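How do you get a burned smell out of a stainless pot?

Posted in Kitchen & Cleaning
Wednesday, July 7, 2021

Ditte Briem
So I let a pot of lentils go way too long while I was on the phone with my sister, and now the whole pot smells like a campfire. The black stuff came off after a lot of scrubbing, but the smell is still there. I boiled plain water in it and the water smelled burned too! I make rice in this pot three nights a week and I don't want smoky rice. It's a Sorna, the 8 quart one, a present from my mother-in-law (so tossing it is not an option, she checks). We have an old electric coil stove if that makes any difference. I've tried dish soap, more dish soap, and leaving it out on the porch overnight. What else is there? 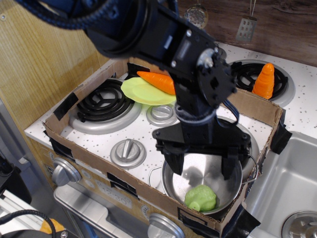

Replies: newest last

Roos Hendriks
Been there, with oatmeal of all things. If it still smells, there's almost always a thin film left that you can't really see, usually where the bottom curves up into the side. Run your finger around there and you'll probably feel it, kind of tacky.

What I do is cover the bottom with water, put in a good handful of baking soda and let it simmer for 10 minutes with the fan on. Turn it off, let it cool down on its own, then go around that curve with a nylon scrubber. Rinse, smell it, do it again if you need to. My oatmeal pot took two rounds. After that I wiped it out with white vinegar and the smell was gone - and so were the rainbow stains I'd had since last November, so that was a nice bonus.

Don't put the vinegar and baking soda in at the same time. It fizzes and looks great and then you've basically got salty water.

Oh, and check the drip pan under your burner. If any lentils boiled over they'll be sitting down there cooking again every time you turn the stove on, and you could be blaming the pot for it. Mine lifts right out once the coil is unplugged (stove off and cold first, please).

rustum_13
just get a new pot, life is short

oddsson
Agree with Roos on the baking soda. I'd skip steel wool, I used it on my good saucepan and it's scratched all over now and everything sticks. If you have the powdered cleanser for stainless, make a paste and let it sit a few minutes before rubbing.

Also smell your lid! I cleaned a pot three times once and it was the lid the whole time, up under the rolled edge. Old toothbrush got it.

Ditte Briem
It was partly the drip pan!! There was a whole little layer of lentils under there, so gross. Pot is on round two of baking soda now and it's a lot better already. Going to do the lid tonight. Thank you Roos, and rustum, you can explain it to my mother-in-law.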